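Up far too early for a day off. I'd told myself I would sleep until nine, and of course I was staring at the ceiling at half five with my calves twitching and the second half going round my head. So, tea, toast, heating pad on the shoulder, and I may as well write it down while I still remember who did what.

We won! I should start there. Hillgate away, last league game of the season, first warm afternoon in May, and we came home with the points and third place. Third! This time last year we couldn't get fifteen on the coach without ringing somebody's sister.

The coach left late, because Zorica Živković had her boots in one car and her kit bag in another and neither car was hers. She'd been captain for all of two matches at that point, so she got plenty of stick for it. We pulled in with barely enough time to get strapped up and I did my warm-up with one sock down. I hate rushing. I like to walk the pitch on my own first and find out where the soft bits are, and there was no chance of that, so the first I knew of the boggy patch by the far 22 was when I went into it up to the laces chasing a kick.

Hillgate is a funny ground. It slopes from the clubhouse end to the road, and everyone says play down it first, but the wind comes up the other way and I've never been convinced. We lost the toss anyway. They put us uphill with the wind behind us and for twenty minutes we couldn't get out of our own way. Dropped ball, dropped ball, penalty, dropped ball. I did two of those. One was a perfectly good pass from Dimitrov that hit me in the chest and bounced off as if I'd never seen a rugby ball before. They scored off the next scrum, wide out, and missed the kick. 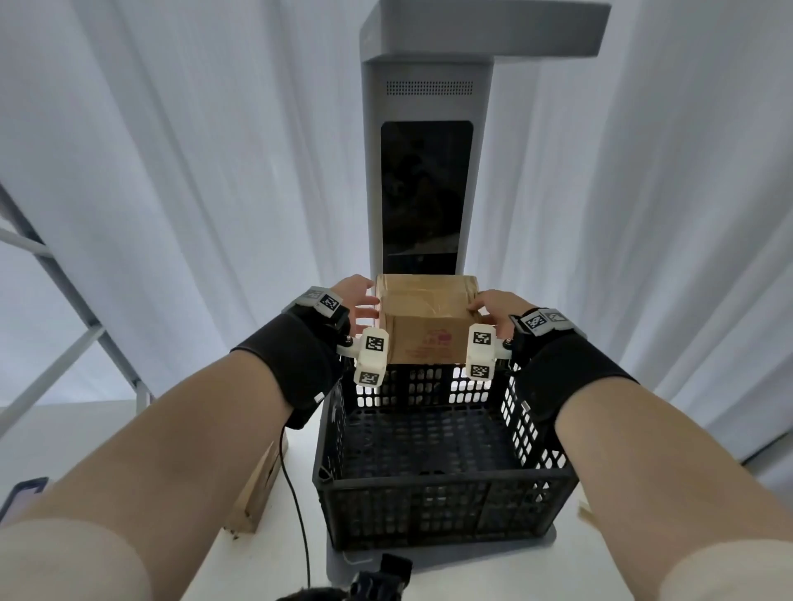
Then it sort of clicked, and I couldn't tell you why. Dimitrov stopped trying to go wide from everything and started sending the forwards round the corner, which is dull to watch and lovely to play in when it's working. We got up to their line and camped there. I was at the bottom of three rucks in a row with somebody's knee in my ear, and the next thing I heard was our bench shouting, so I knew we'd scored before I'd seen any of it. Brodier, of course. She always looks so surprised when she scores, as though someone has handed her a baby.

Level at half-time. Oranges (somebody had brought actual oranges, cut up in a sandwich bag, I could have cried) and not much of a talk. Herus has been coaching long enough to know when we've stopped listening. He told the back row to get off the line quicker and told me to look at the ball before I decided what to do with it, fair enough.

The second half was the best we've played all year, and I'm including the cup game. Downhill, into the wind, and we kept it low and tight and just went at them. Their number eight was enormous and very good and also very polite, she kept saying "sorry love" every time she flattened me. I had a nice chat with her afterwards. She teaches reception, apparently, and I bet those children line up beautifully.

We were a score up with what felt like an hour left. I asked the ref how long and she said 9 minutes, and I would have believed her if she'd said forty. My legs had gone completely. There was one moment where I was meant to be covering across behind the centres and I just watched their winger run past and thought, well, there she goes. Brodier got her by the shorts about a metre out. I owe her several drinks. After that it was all scrums on our line, reset after reset, and Zorica yelling herself hoarse, and then they knocked on and Dimitrov booted it into the road. Final whistle. I lay down where I was. Somebody's dog came over and stood on my hair.

The tea was chilli and it was excellent, far better than ours, and I've said so to our kitchen rota and not made myself popular. Speeches went on a bit. Their captain said very kind things about us and Zorica said very kind things back with no voice at all, so it was mostly her mouthing and waving a glass about. I was on the coach home by half seven with my boots in a carrier bag, and I slept with my mouth open.

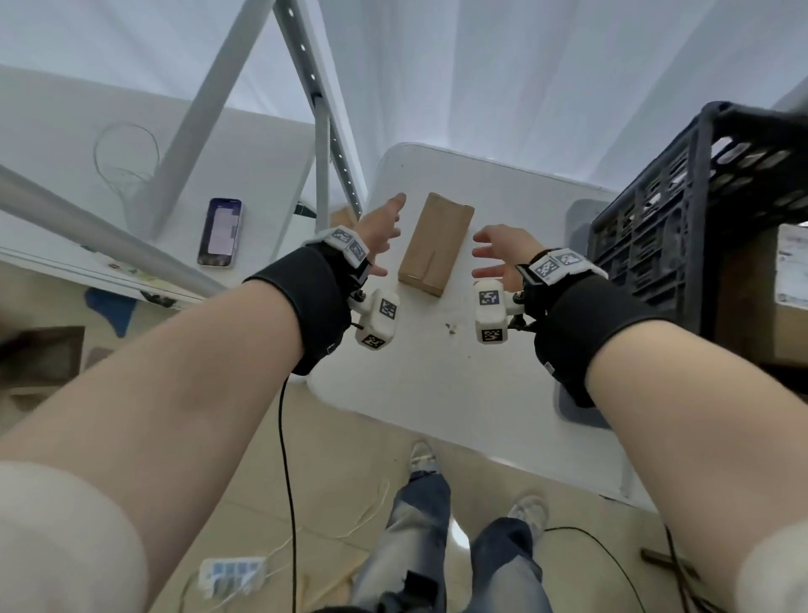 A small brown box on a white table, hands at the ready.

Now the damage. Left shoulder stiff but it goes all the way up, so I don't think it's anything. A stud mark down my shin in the exact shape of a question mark. Right thumb a bit fat. Nothing compared to poor Brodier, who was walking down the clubhouse stairs backwards last night.

I keep thinking about whether I've got another season in me. I said in the winter that this was the last one, and I did mean it, mostly — it was raining sideways and I'd just played 57 minutes at full back, where I have no business being. But you don't want to stop on a day like yesterday, do you? Or maybe you do. Mum says go out while you can still get your own shoes on. She has a point, but she also said that three years ago and I've had a smashing time since.

Pre-season doesn't start for weeks, so I don't need to decide. I'll do some swimming. I might even look after the shoulder properly and do the elastic band exercises I was given, instead of leaving the band hanging on the kitchen door where it frightens visitors.

Things to do today: wash kit (twice), ring Mum, find my other gumshield, pay Zorica for the coach. The kettle's boiled again. I'm going to have a very long bath and then possibly go back to bed.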